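August 15, 2021

Finished the second pass on Marnard tonight. Streamed, 1080p source, 28 Mbps peak on the meter, stereo downmix because the receiver is still at the repair shop. Projector on the low lamp setting. I watched it straight through the first time, in July, and made no notes. This time I stopped at each reel change, or where the reel changes would have been if Pascal Brinkmann had shot it on film, as he claims he wanted to.

Notes before I forget them.

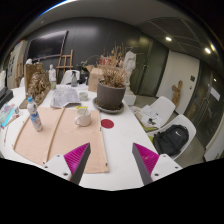
Picture

Aspect ratio is 1.85:1 throughout except for the border crossing, which opens up to the full 16:9 for 11 minutes and then closes again without a cut. I missed this in July. Black levels are raised in the night exteriors. The harbor fight is lit from one side only and the grade crushes the left third of the image, so Malte Hollmann's footwork is lost in the first exchange. Second exchange is better. Banding in the fog, probably the encode. I would like to compare it against the disc, if Zideck ever issues one.

Editing

Average shot length in the fights is longer than I remembered. The stairwell runs 55 seconds before the first cut, and that cut is hidden badly — the handrail changes height. Pak-hei Kan did the choreography and it shows in the spacing. Both performers keep a full arm's length between them until contact, so the hits read from a wide lens. The warehouse fight drops this method and goes to close-ups. I assume a double. 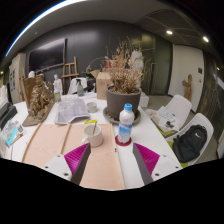

The close-ups also break the geography. Hollmann enters the warehouse from the loading side and leaves by the office stairs, but in between he is thrown twice toward a door that should be behind him. I ran that part back four times with the sound off and could not draw a floor plan that works.

Sound

Hard to judge on the downmix. Dialog sits low. Impacts all share one sample with a slightly different tail, most obvious in the stairwell, where it ought to echo and doesn't. Asger Bergmann's score is two synthesizer patches and a cello. The cello cue under the ferry conversation is the best thing in the mix. Check again when the receiver is back.

Story

Weaker on a second viewing. The brother's debt is set up in the first scene and paid off by a phone call. Volker Mühlbauer has the only written part in the film as the customs man and leaves it at the halfway point. The ending leaves room for a sequel, same as Ruppert did, and that one never came.
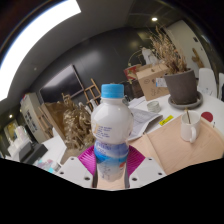
I had Marnard above Ruppert on the list after the first viewing. Moved it below. Ruppert has the worse picture and a much worse lead, but the last fight there is staged in one room with two doors and I knew where everybody was standing for all of it.

The log is at 2,824 titles with this one. Rewatches are not counted separately, so the number has not moved since Wunis. I should add a column for the second date. The spreadsheet already scrolls sideways and I have put this off before.

Rating changed from 7.5 to 7. Subtitles were out of sync by half a second from the ferry onward, not deducted.

Next is the Wunis director's cut, if the rental has not expired.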